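The Scar Clinic at Sturska

I'd been told to bring a list of questions and wear a loose top, and I'd managed the top.

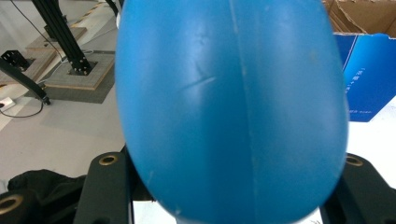

The clinic was on the second floor, over a shop that sold lampshades, and I was early because the Drundness bus only runs when it feels like it. I'd come over on that with a carrier bag on my knee and my left arm tucked in, the way I'd been holding it since April. You get used to tucking. My sister says I walk like a waiter.

The burn was from a steam pipe at work, if you're wondering (everyone does, and then they pretend they weren't). It had healed, in the sense that it was closed and nobody was worried about it. But it had healed tight, right in the crook of the elbow, and I couldn't get my arm straight. I'd been playing the accordion at the Ranar for eleven years and now I could do the slow half of a waltz.

"Mrs Kaewmanee?" said the receptionist.

"Miss," I said. "Kanokwan's fine."

She gave me a form with 2646 printed at the top, and that was me for the rest of the morning. It asked whether I smoked, whether I'd ever fainted, and whether I was happy with my appearance, with a box for yes and a box for no and about a centimetre for comments. I wrote "depends" and then felt silly and tried to rub it out, but it was biro.

Mr Prasertsri was smaller than I'd expected. I'd built him up, I suppose. He'd done my neighbour's hand and she talked about him as if he'd come down on a cloud, and here was a man with a cold, looking for his tissues under a pile of post.

"Surachet," he said, and then thought better of shaking hands. "Sorry. Germs. Let's see this arm."

He looked at it for ages. He pressed it, had me bend it and straighten it as far as it would go, and drew on it in purple pen, a zigzag like the edge of a pie. I asked what the zigzag was for and he said it was to borrow some slack. The skin either side had a bit to spare, he said, and if you cut two little flaps and swapped them over, you got your length back.

"Like letting out a skirt," I said.

"My mother says that. She was a dressmaker in Nakpan. She thinks I stole the idea from her."

"Did you?"

"It's older than both of us," he said, and sneezed.

I'd meant to ask sensible things then. How long would I be off work, would it hurt, would it go tight again. What I said was, "Will it look better?"

He put the lid back on his pen. He said it would look different. There'd still be a scar, a wiggly one where there used to be a straight one, and it would be red for months before it settled down. He said some people minded the new one more because they'd picked it. I liked him for that, though I could have done with him saying it a bit more cheerfully!

"I just want to play the accordion," I said.

"Ah," he said. "Show me."

So I did. I sat on his couch with the paper crackling under me and played three verses of nothing at all, with my elbow going out and stopping, out and stopping. He watched the elbow. By the second verse he was tapping his foot – I don't think he knew – and the nurse put her head round the door and went away again.

He wrote something down and turned the diary round so I could see. He had 1st July, or he had nothing until the autumn.

"I've got a wedding on the second," I said.

"Yours?"

"God, no. I'm the band."

He waited. I looked at the purple zigzag and tried my arm again, just in case.

"They can have my cousin," I said. "He's got a keyboard."

I rang him from the bus stop, and he wanted to know what they were paying.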